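Foron in August smells of onions from the parking lot onward, and the parking lot is a long way from anything. I had come for the open day at the Komasell pickle works, on the theory that a town with one attraction tends to look after it.

The tour left at 10, or would have if Trinidad Escobar, our guide, had been able to find the key to the brine room. We admired a wall of old jar labels in the meantime. The 30 of us had been issued hairnets, and a man in front of me wore his over a baseball cap.

Once inside, we learned a great deal about vinegar. Escobar has opinions on vinegar — strong ones, mostly about other people's — and she shared them at every tank.
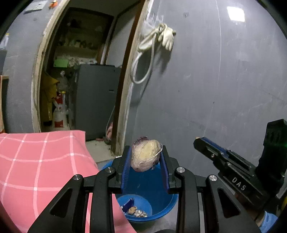
A red onion, partway out of its skin.

The tasting was better. Hye-jin Pyo runs it from a folding table by the loading dock, with 9 pickles in an order you are not allowed to change. I changed it and was sent back to number 4, a sweet red onion with mustard seed. I'd happily have stayed there.

The gift shop takes cash only. I bought two jars, and one of them leaked on the bus to Tisomeo, where I was given plenty of room.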